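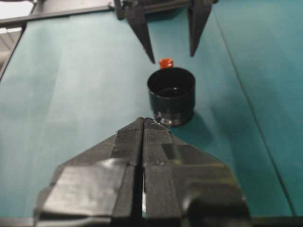 Tobias Greenberg wrote in to ask whether he could skip finger alignment completely, as his arms came out of the box already squared up. Sorry, Tobias – do it anyway. I skipped it on my first pair and spent a whole December chasing a grip problem that was really a crooked finger.

Build Guides > Two-Arm Bench > Section 4: Gripper Setup and First Cup Tests

4.1 Squaring the fingers

You need the arms bolted down and the Zarngate controller talking to both of them (Section 3). Have your hex keys handy.

1. Power off both arms and open the jaws by hand. Go slow, the gears don't love this.
2. Loosen the two screws at the base of each finger a half turn. Don't take them out!
3. Close the jaws until the tips meet. A thin gap higher up is fine, but the tips should touch.
4. Snug the screws a little at a time, going back and forth between sides.
5. Power up and run the close command. The left arm on my bench reads 2,695 when it's fully shut. Yours will read something else, so write it on a scrap of tape and stick it near the controller.

CAUTION: Keep your fingers out of the jaws once the power is on. I set my torque limit to 92 and it still pinches plenty hard.

4.2 First grip

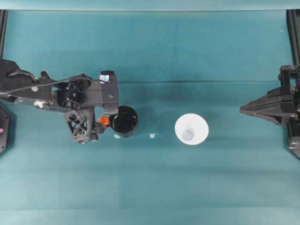 Rhea Soriano

I like to start with one stiff cup and one paper cup. The stiff one lets you get things wrong for a while, and the paper one tells you right away if you're squeezing too much (I have crushed a LOT of paper cups).

1. Lay a plain matte cover on the table and smooth it down. Mine's teal, but any color that stands out from your cups will do.
2. Set the stiff cup within easy reach of one arm. Keep the other arm parked well back.
3. Bring the open gripper in from the side, with one finger on each side of the cup.
4. Close in small steps and stop at first contact. Save that position as GRIP_A.
5. Add a touch more squeeze, then lift the cup just clear of the table and hold for a slow count of five.
6. Set it down, open up, back away, and do it again. I run 100 of these before I trust a new setup.
7. Switch to the paper cup and start over from step 2, with the torque turned way down. Save this one as GRIP_B.

NOTE: If the cup turns as you lift, the fingers aren't meeting it evenly. Go back to 4.1.

NOTE: Saved positions go away if you update the controller before exporting them. Ask me how I know – or just export them now. Handoffs between the two arms are in Section 5.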